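October 30, 2021
Packing bench, Flatau order, first half

Moved the bench away from the window and turned it so the long side faces the shelves. The tape gun now reaches both ends without me walking around. Swept first, as there were still staples on the floor from the Kernier crates and one of them had gone into the foam roll.

Stock at the start: one full roll of small-bubble wrap, one part roll of the same, white foam sheet (the thin one, not the gray), brown paper, flat cartons in two sizes. The large cartons are the ones from Prajapati. They are deeper than the last batch and the bottom flaps don't quite meet, so they need a strip of board across the gap before anything goes in. I cut strips 105 mm wide and that covers it with enough left over to tape down. Cut more of them than I need today. The rest are standing behind the paper.

The panels are the printed ones with the vine pattern. Flatau wants them sent face to foam, foam inside, wrap outside, and no tape on the printed side. Moataz Zerouali took the call and wrote it on the order sheet, so it is settled. We did them the other way last time, wrap straight on the print, and two came back with small round marks. They wiped off with a dry cloth but it took most of a morning to be sure of that.

Order of work that I ended up with:

Foam down on the bench, 100 mm past the panel on each side.
Panel face down on the foam.
Foam folded up over the edges, taped to itself on the back.
Bubble wrap, two turns, bubbles facing in.
Tape across the back only.
Into the carton on its long edge.

The trouble is the metal edge strip. It is narrow and the corners are sharp enough to cut the foam if the panel is slid instead of lifted. Did it twice before I noticed. For the third I put a folded piece of brown paper over each corner and had no more cuts. Paper corners are slower to make than I'd like. Folded a small pile of them after lunch and keep them in the lid of the staple box.

Tried the Clokeo tape on the foam. It holds, but it lifts the top layer when you peel it back, so there is no second try. Went back to the paper tape for anything touching foam and kept the Clokeo for the cartons.

Unwrapping old wrap for reuse: some of it is fine, some has gone flat along the fold lines. I pulled it loose over the bench and sorted by feel.

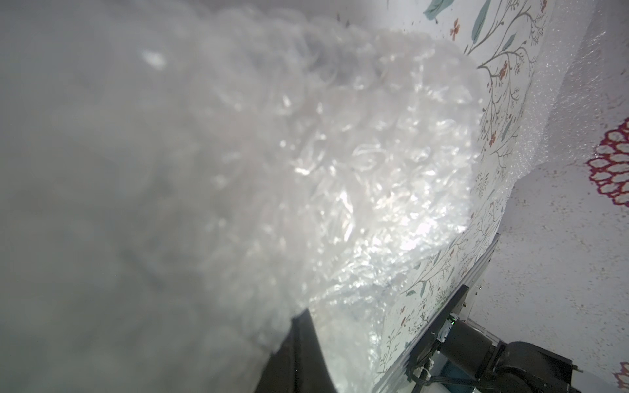
Flat pieces go in the bag by the door and are only good for filling the ends of cartons. Anything with most of its bubbles still up can go around a panel as the second turn. New wrap for the first turn every time. It's easy to lose track of a panel edge when there is a heap of clear plastic lying across it, so from now on the sorting gets done on the floor sheet and the bench stays for panels.

Carton weight: one wrapped panel with end filling is well under what the handles are rated for. Two would also be under, but the pair rubs in the middle and I don't trust the divider. One per carton.

Labels: the printer was set to the old size, 100 by 29, and the address ran off the bottom line. Changed the template and saved it under Flatau. Don't overwrite the Kernier one, they still use the short label.

Left to do:
More paper corners.
Order foam, the roll won't last the second half.
Ask Moataz whether the order sheet wants the pattern name on the outside of the carton or only the number.
Put a new blade in the long knife. It was dragging by the end and left a ragged edge on the last two sheets of foam.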